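Search this site
Search

Slow Hands at Kaldale

November 23, 2018
By Casimiro Villalobos

I have now finished 29th in three straight rental kart leagues, a consistency the professionals would envy if it came with a different number. Last night was the Kaldale indoor enduro, 276 laps split between two drivers, and my partner was Teodoro Campos, who brakes for corners he hasn't reached yet.

We drew kart 33. It pulled left. Kaldale is mostly right turns.

Teo took the first stint and handed over in fifth place, which annoyed me, as I'd already prepared some remarks. I gave back four spots at the Burkell hairpin before my visor had cleared.

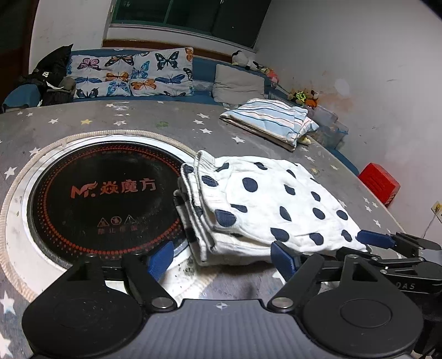 The driver change

We lost more than a lap here. The seat insert stuck, then I stuck, then the marshal had to tell me which pedal was which (I knew, I was resting my foot). The team from Pikidov did theirs in the time it took me to find the belt.

Next round is in March at Sepúlveda, outdoors, where I'm told it also rains. Teo wants to practice changes in his garage with a lawn chair. I've said yes, and I'm bringing the chair.

Last updated: the morning after, ribs permitting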